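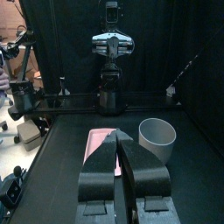

4. First Use and Settling In

Read this section before you plug in the Trodano. You will be tempted to skip to section 5, which has the recipes. The recipes assume you have done all of this, and they will be quite smug about it when your first loaf comes out the shape of a hat.

4.1 Choosing a spot

1. Put the oven on a flat, solid surface that can bear its weight with a full stone inside. A wobbly trolley will not do, however handsome.

2. Leave a hand's width clear at the back and on both sides. The vents are at the back. Bread bins, cookbooks and the cat should be elsewhere.

3. Check that the cable reaches the wall socket without being stretched. The oven draws 2000 watts on full heat and must have a socket to itself.

CAUTION: Do not use an extension lead. Do not use an adaptor. Do not use the extension lead that has always been fine.

4.2 Unpacking the inside

4. Open the door and take out the cardboard collar, the foam corners and the paper bag taped to the roof. The bag holds the two shelf clips. A good many owners have baked this bag.

5. Slide out the baking stone and peel off the film on both faces. The film on the underside is clear and fits very well.

6. Wipe the inside with a damp cloth and let it dry with the door open. Wipe the stone with a dry cloth only. The stone must never be washed, soaked, or put in a dishwasher.

7. Push the shelf clips into the upper slots until they click. If they don't click, they are upside down. If they still don't click, they are the right way up again and need a firmer push.

4.3 The first burn

The heating elements leave the factory with a thin coat of oil on them. It has to be burnt off once, and it smells like a bus garage while it goes.

8. Open a window and shut the door to the rest of the house.

9. With the oven empty and the stone out, turn the left dial to full and the right dial to 40 minutes.

10. Stay in the kitchen. A little light smoke in the first 15 minutes is normal. Thick smoke is the paper bag (see step 4).

11. When the bell rings, turn the left dial to Off and leave the door shut until the outside is cool to the touch.

NOTE: The bell rings once. Earlier models rang until someone came, and we had letters.

4.4 Warming the stone

A new stone holds damp from the air and can crack if it is heated in a hurry. It needs three gentle warmings before it meets any dough.

12. Put the stone back on the lower shelf with the Šimkus mark facing up.

13. Heat at setting 2 for half an hour, then switch off and let the stone cool inside the oven. Do not speed this up with a fan, a draught or the back step in April.

14. Repeat at setting 4, and once more at setting 6, letting it cool fully each time.

CAUTION: A hot stone looks exactly like a cold one. Use dry, thick gloves. A damp tea towel folded over twice will let the heat through at the moment you are furthest from a worktop.

The stone will darken with use and take on spots and rings. No amount of scrubbing will bring back the colour it had in the shop, and scrubbing shortens its life.

4.5 Setting the weight dial

The small dial under the door tells the oven how much dough to expect, and changes how quickly it drops from full heat. It runs from 800 grams to 3000 grams.

15. Weigh the dough, not the flour. If you only know the flour, see the table in section 9.

16. Turn the dial to the nearest mark. For a batch that falls between two marks, such as 1590 grams, pick the lower one and check the crust five minutes early.

17. For anything under the lowest mark, leave the dial at the lowest mark. Rolls will not be offended.

NOTE: The weight dial has no effect on the grill. Turning it while the grill is on does nothing, though it can be soothing.

4.6 Fitting the steam cup

18. Fill the cup to the line with cold tap water. Above the line it spits.

19. Hook it on the left wall before the oven is hot. The Clalosell cup sold with the older model looks the same but hangs lower and will catch on the stone.

20. Empty it after each bake, once cool. In hard water areas, rinse it weekly with a spoonful of Nindex descaler, or white vinegar if you don't mind the kitchen smelling of chips.

If the door light blinks twice after step 19, the cup is not seated. If it blinks four times, see section 11, Faults.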